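Category: Home & Habits

Every few years dark counters come back. My sister put one in last March, a deep charcoal slab that cost her 400 dollars more than the white one she had been offered, and she loves it. I have worked on it for a few weekends now and I think she made a mistake. A surface you work on should be pale, and I would say the same for desks, benches, sewing tables and the insides of drawers.

My case is a practical one. Most of what I drop is dark. Screws, hair ties, peppercorns, the little rubber foot from the bottom of the toaster. On a black counter these things are gone until you run your hand over them. On a pale one you look down and pick them up. Waltraud Hagedorn taught me to sew in a room where every table was covered in an old white bedsheet, and I thought it was shabby until I dropped my first black snap. 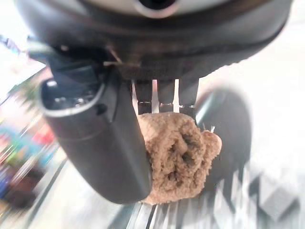 Pure white has its own trouble, and I don't recommend it. Under a strong lamp it glares, and after an hour I am squinting. What I like is a white that has been let down a little, toward pink or cream. Black and charcoal keep their edges against a pale pinkish white, even when only thin slivers of it show between one dark thing and the next, and the small silver bands near the tips are easy to find. Put the same dark parts over a dark surface and I would be hunting for where one ended and the next began. I painted my own workbench a color close to that four years ago and have not wanted to change it.

The usual answer is that pale surfaces show dirt. They do, and I count that in their favor. My sister's counter has the same crumbs mine has. She finds hers on Tuesday with her sleeve. If I can see a spill I wipe it, and wiping takes less time than reaching for the special cleaner that keeps a dark finish from streaking.

Stains are a better argument. Beet juice and turmeric have both left a mark on my kitchen counter, and one of them is still there. Manaia Ellery, who shares my workbench, once left a ring of dark wood stain on it that I had to sand down and repaint. That took 90 minutes, most of it waiting. A darker top would have hidden the ring.

I would still choose the pale one. If you want black in a room, put it on the chairs or the lamp, or the shelf where you keep things you never have to look for.

Recent in Home & Habits
Drawer liners I have regretted
Two lamps are better than one
What to keep in the hall closet
A case for the plain bedsheet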